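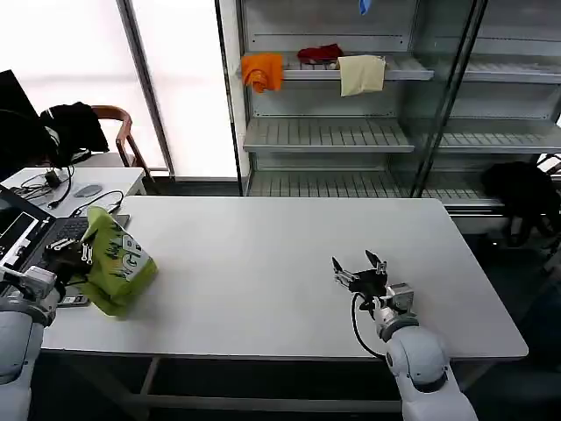

Progress report: Stultuseo example collection, second reporting period

Submitted to the Gevard program office, 25 April 2025

1. Purpose of this period

The Stultuseo project trains a two-armed robot to handle soft household goods. The work plan for this period called for three things: moving the collection station to its permanent room, gathering the first full batch of teleoperated examples, and delivering that batch to Jurov for a trial training run. The first two are complete. The third is partly complete and is covered in section 4.

2. Station and procedure

The station was moved in February. It has kept the same arms and the same control software. Both grippers were recalibrated after the move, and the head camera was remounted and checked against the old footage.

Each session follows a written script. The operator picks a task card, sets the items in the starting position given on the card, records the attempt, and marks it as kept or rejected before resetting. In the last period the marking was done at the end of the day, and operators could not always remember why an attempt had been rejected. Marking at the time has fixed this. It adds a little to each reset, and we think the cost is acceptable.

The task list for this period had five cards. Two deal with folding garments, one with picking up and passing crinkly packaging from one hand to the other, one with laying a cloth over a shelf edge, and one with clearing small items to the side of the work surface.

3. Examples collected

We set a target of 63 kept examples for the batch and reached it. Folding took the largest share of operator time. Packaging went faster than planned, mainly on account of short attempts and easy resets. The shelf card was slow to start because the first version of the script did not say which side of the cloth should face out. The script was corrected and the early attempts on that card were dropped.

All kept examples have joint positions, gripper commands and head camera video on a common clock. Seven of them were first delivered with a timing offset between the left wrist and the video. The offset was constant, so the files were repaired and did not have to be recorded again. 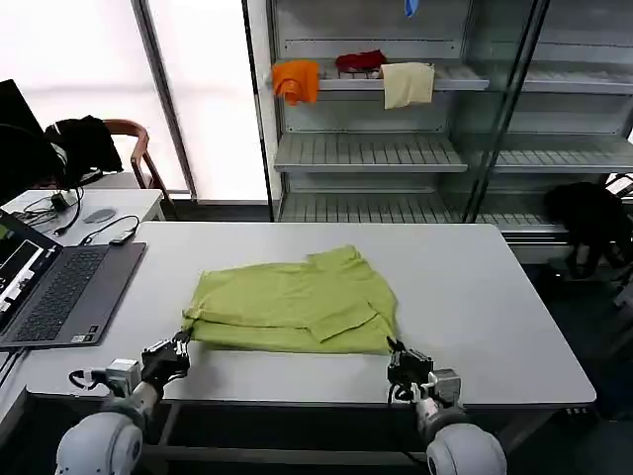

Garment folding remains the hardest part of the collection. Operators report that the first fold is easy to repeat and that the later ones vary, depending on how the layers settled. With the lime-green shirt, the bundle is only a rough rectangle at the partly folded stage, with the collar slightly raised at one corner and several layer edges showing along the lower half. A policy has to decide which of those edges to take hold of, and our operators do not all choose the same one. We have started to note the chosen edge in the log for each attempt. Jurov has asked for this field to be filled in for the earlier examples as well, and we will do so from the video.

A second problem is contrast. The present garment set leans toward light colors, and on a white table the hem can be hard to find under strong daylight. We would like to add darker and patterned garments before the next batch and record part of it with the blinds down.

4. Delivery and trial training

The packaging and clearing examples have been delivered in full. The folding examples have been delivered without the edge field. The shelf examples are being held until the new script has been used for one more session. Jurov has run a short training job on the delivered part to confirm that the files load and the clocks agree. No performance results should be read from that job.

5. Equipment and spending

Spending is within the approved budget. The one unplanned item was a set of replacement fingertips from Dönmez, ordered when the original pads began to wear at the pinch point. Fitting them meant repeating the grip force check on both sides. We ask that three further sets be approved for the next period, to be charged to the consumables line.

6. Plan for the next period

Complete the edge field for all folding examples and redeliver them.
Finish the shelf card under the corrected script.
Add darker and patterned garments to the folding cards.
Write a short guide for new operators, covering resets and the rules for rejecting an attempt.
Agree with Jurov on the held-out set before any comparison training begins.

One decision is needed from the program office. The folding cards will need more operator hours than the original plan allows. We propose moving hours from the packaging card, where the target has been met, and would like an answer before the next session schedule is set.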